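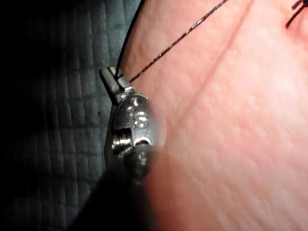

Practice pads and knots > Interrupted sutures: tails too short, knots coming loose

Started by tessellate_m, 14/10/2022

tessellate_m
I've been practicing simple interrupted sutures on a Loveck pad for a few weeks. Black braided thread, 3-0. Two problems. My knots loosen when I flex the pad, and when I cut the ends close so they look neat, some of them open completely the next day. If I leave the ends long they hold but the row looks messy and the tails catch on the next stitch.
How short are you all cutting? And is it the knot or the pad?

pellworth
It's the knot. Braided is the forgiving stuff. If braided is opening overnight you are throwing two half hitches and thinking it's a square knot. Pull one end straight up while you tighten and the knot turns into a slip knot. Lay the ends down flat, opposite sides, and swap sides every throw.
For tails I cut 3 to 4 mm on braided.

garnet_hill
3 mm is fine on a pad. I leave 5 on anything that has to be taken out later. You need something to grab.

tessellate_m
I do swap sides, or I think I do. I'll slow down and check. The first throw already loosens before I get the second one on, which might be part of it.

oxbow77
Double wrap on the first throw. Wrap twice, pull flat, then single wraps after that. Most people here do three throws total with braided.

pellworth
Three is enough if they're square. Ten won't help if they aren't.

Ojo_R
I would look at the pad too. The older Loveck pads are stiff on the top layer and they push the edges apart as soon as you let go. I changed to a Naretti and the first throw stays where I put it. The Naretti is softer and curves more easily if you want to practice on something that isn't flat.

pellworth
A stiff pad is closer to a wound under tension. You should be able to tie on it. Changing pads to fix a knot is backwards.

Ojo_R
For somebody a few weeks in? I disagree. Learn the knot on something easy and then go back to the stiff one. I did 200 on the soft pad before I went back and had no trouble.

garnet_hill
I'm with Ojo on this. There's no prize for learning on the hard one.

stitchnpitch
What are you holding the thread with? If you're clamping down on the part of the thread that stays in the knot, you can fray it, and frayed braid doesn't slide down evenly. Only grab the end you're going to cut off.

tessellate_m
Cheap needle holder that came with the kit. I have been grabbing wherever I can reach. So that's probably a third problem.

stitchnpitch
Grab near the very end of the short tail. If you grab it in the middle you pull a loop through and then you have to fish it out.

oxbow77
Also put something dark and flat under the pad. I use an old place mat with a grid on it. It stops the pad from sliding and you can line up your spacing with the squares. Bad part is black thread disappears against it, so if you drop an end over the side you'll be hunting for it. Blue thread or a lighter mat.

garnet_hill
I use purple Falis thread for that reason. Costs a little more. A box of 11 packs lasts me a long time.

pellworth
Falis is slippery for a braid. Fine for people who already tie well. I wouldn't hand it to tessellate right now.

garnet_hill
I haven't found it slippery at all. Maybe we got different batches.

adaeze_jibrin
I teach a beginner skills evening and most of this matches what I see. A few things I'd add.
Keep the two ends spread apart when you tighten, in one line across the wound with the knot in the middle. If both ends are going the same direction you've lost the square.
Set the knot to one side of the line, same side for the whole row. Tails then lie away from your next bite and the catching stops.
Don't cut the ends until you've looked at the knot. With scissors, slide down to the knot, turn the blades slightly, then cut. That gives you a consistent tail without measuring.
I ask my group to leave 5 mm until their knots survive a night, then go shorter.
Adaeze Jibrin

tessellate_m
Thank you, that helps. Did a row last night with the double wrap first and all knots on the left. I left the ends at 5 mm. Only one opened when I bent the pad and I could see I'd pulled that one up instead of flat.

pellworth
Good. Now do it on the stiff side.

Ojo_R
Or don't, and do another row on the side you're on.

tessellate_m
Doing another row on this side. Does anyone reuse a pad after pulling stitches out, or do the old holes mess up the next set?

oxbow77
Reuse it. Move over a few millimeters and make a fresh cut when the first one gets ragged.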